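Aslı had paid 35 for the foam, and the man at Valtus had told her it came off the packing of a harbour model. Setsuko didn't believe in the harbour model. She believed in a skip.

"It'll be the island," said Aslı. "We carve it down from the middle."

"It's got a brown patch on it."

"That's where the village goes."

Setsuko bent over the table. A thin blue line ran down the white at a slant and stopped for no reason she could see. Somebody had begun something there and gone off it.

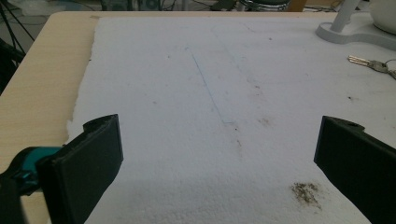
"Who drew the river?" she asked.

"Yoshinori, I thought. He thought you."

"Rivers reach the sea, as a rule."

Aslı said the play was only 60 minutes long and people at Bistside didn't come to look at rivers. Setsuko had sat through the last one and wasn't sure what they did come for. She rubbed a thumb along the ragged edge and watched the crumbs drop on the wood.

"And if it's from a skip?"

"Then it's an island from a skip," said Aslı, and went to look for the knife.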